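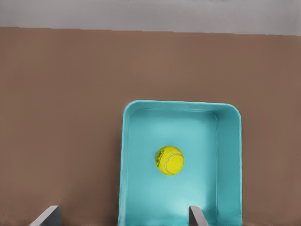
Can you tell whether a small arm suits your job before you've bought one?

Mostly, if you spend a fortnight with the simulator first. I've been using the one that comes with the Walent starter kit and I'd now do that before ordering any hardware.

Thread on the kit, as I've had a few messages asking. I paid for it myself. I do small automation jobs for packing rooms and workshops, so that's the angle.

The kit comes as two parts. There's the arm with a two-finger gripper, and there's the software, called Skikus, which you can license on its own for 60 days. I took the software in September and the arm after that.

Setup of Skikus took me an evening. The installer is fine. The licence server isn't, and I had to restart it 4 times before it accepted my key. Support replied on the Monday and said it was a known fault on older machines.

You start with a set of ready-made tasks. The tray and tennis ball one is where I'd begin. It's plain to look at, which helps when you're trying to work out why your own code is doing something daft.

The gripper camera view is the one I use most. You get the fingertips at the bottom of the picture and the work above them. Colours are clean, edges are a bit soft. Good enough for me to check an approach angle by eye.

One thing to watch: the tray wall. With a wide opening it's easy to plan a path where one finger comes down over the tray and the other is still outside it. Skikus will let you run that plan without a warning. Turn on contact checking in the task settings, it's off by default.

I ran the pick task 100 times with the stock settings, then 100 again after slowing the last bit of the approach. The second lot was clearly better. I'm not posting the scores yet as I changed the grip force halfway through the first lot and need to redo it.

Soft objects are the weak spot. A ball in Skikus behaves as if it's fairly stiff. On my bench a real one gives a little and then rolls out if you're off centre. Your grip settings won't carry over without some work.

Moving a task from the software to the arm is done with an export file. Mine went over first time. The table height was wrong but that was me, I'd measured from the mat.

Manual is 153 pages and the index is poor. Ju-won Seol has put together a short set of notes on the Trimodis forum covering calibration and the export step. Read those first, then go back to the manual for the settings tables.

I tried the Pawlak kit last year for the same sort of work. Better gripper, nicer cable routing, much worse software. If you already write your own control code I'd look at that one. If you don't, Walent is easier to live with.

Someone asked about noise. The arm is quiet enough to have on while I'm on the phone. The power supply fan is louder than the arm.

Someone else asked if you can add your own objects. You can, from a mesh file, but you have to enter the weight and friction by hand. Leave friction blank and it uses a default that's far too grippy.

I'm keeping the kit. I'd like the contact checking on by default and a proper index. Scores to follow when I've rerun the first lot.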